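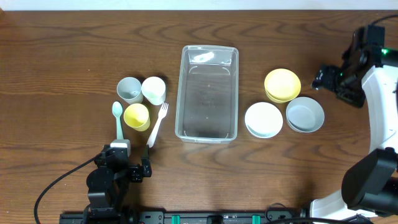 I almost skipped the Herenlow open day. It's a two hour drive, I'd been up late, and the parking instructions ran to a full page. But I'd signed up for the afternoon slot back in May and figured I'd feel bad if I didn't go, so off I went with a thermos and a bag of pretzels.

Herenlow has its robot lab on the upper floor of an old shoe warehouse, and they let us in by groups of 9. My badge said visitor 156! The first stop was a big noisy thing called Brosero that stacks crates, fun for a couple of minutes, and then we got to the one I'd come for. They call it Koda. It's a pair of arms working over a regular brown wooden table, learning to clear dishes into a plastic bin. Cups, shallow bowls, a fork and a spoon, the kind of stuff you'd give a toddler, in yellow and white and gray (plus a mint-green spoon I wanted to take home).

I asked why the cups and bowls came in the same three colors and got a great long answer. They want to be able to say "yellow cup" and not get the yellow bowl. The guide told us the arms had been through 2000 practice runs before the open day, with a person steering them every time. I can't imagine the patience - I get cranky unloading my own dishwasher.

In our demo the bowls went pretty well. The fork was another story. Flat on a table, a fork gives a gripper very little to grab, and it took three tries with the whole group leaning in and going "ooh." We clapped when it went in the bin. A kid near me asked if it could do pots and was told not yet.

After that there was coffee in the Yule room, which had nice windows and terrible cookies. I'd go again, but I'd book the morning slot, since we got rushed through the last stop and I never did see the gripper workshop.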